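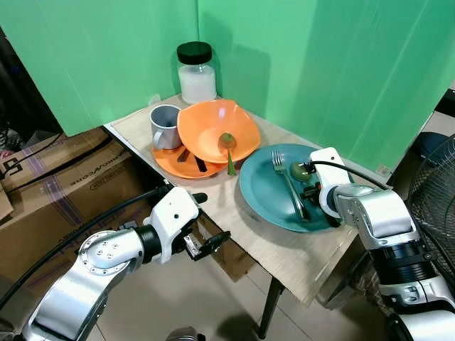

Figure 1. Both arms at the table, right gripper holding the fruit over the teal plate.

Larkov Workshop in Manipulation
Handout 2: Clearing the Table
April 2021

Read this before your lab slot. Last October's group read it afterward, and their reports have a certain flavor as a result.

1. The task

Your team will drive two arms through a tabletop job with ordinary kitchen things: plates, a bowl, a mug, a jar, cutlery, something to eat. You choose the job. "Move the fork to the bowl" is fine. "Make dinner" was proposed once and is now discouraged.

Each team records 70 runs. A run counts if you wrote down the starting layout, which arm moved first, and how it ended. Failed runs count the same as good ones, so please stop deleting them. 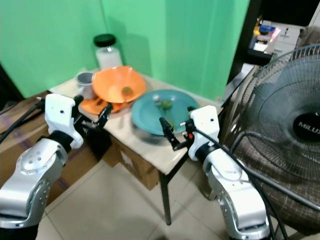 Layout matters more than most teams expect. Before you start, decide what each arm is responsible for and which objects it has to get past on the way. A layout with the orange dishes toward the back and the teal plate in the middle gives each arm its own territory, and the gripper on the left can work on the bowl while the right one tends to the green pieces on the plate. Note too that the bowl is tilted on the dish beneath it. A planner that assumes every bowl sits flat will aim for a rim that isn't there, and will do so with great confidence.

2. Grippers and hands

The two-finger gripper is the default. It opens, it closes, and you can explain its mistakes. The multi-fingered hand is available to any team that has finished its first 2 layouts. It has many more ways to hold a mug and more ways to miss one. Budget your time to match.

If you swap end tools, redo the calibration in the Rindness software and save it under a new name. "final_final" is taken.
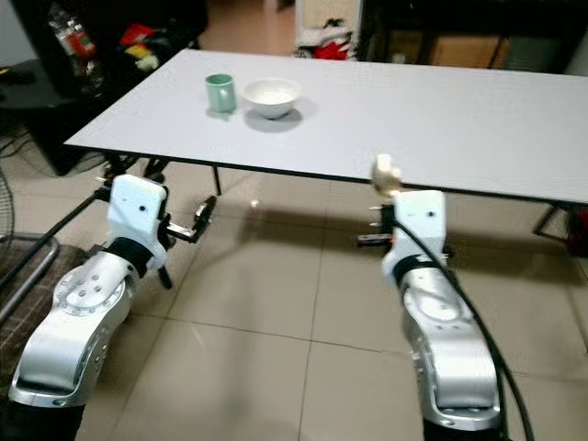
3. Cutlery

Flat things on flat plates are the hard part of this course. A fork gives the fingers very little to get under. Come in slowly from above, close at the handle, and lift straight up before moving sideways. Keep the speed setting at 200 or below for this section. The slider goes to 1000, and you may admire it from a distance.

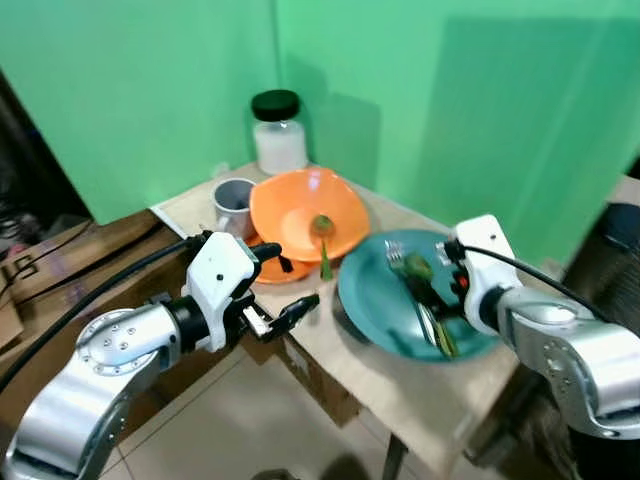

Figure 4. Right gripper with two utensil handles in its fingers; left gripper open toward the orange bowl.

Try one handle at a time first. When you do go for a pair, log it as a separate grasp type, whether you meant to or not.

4. What to hand in

One page per layout, plus the run log in the Essien format. Say what you changed between runs and why. "It felt better" will be returned to you.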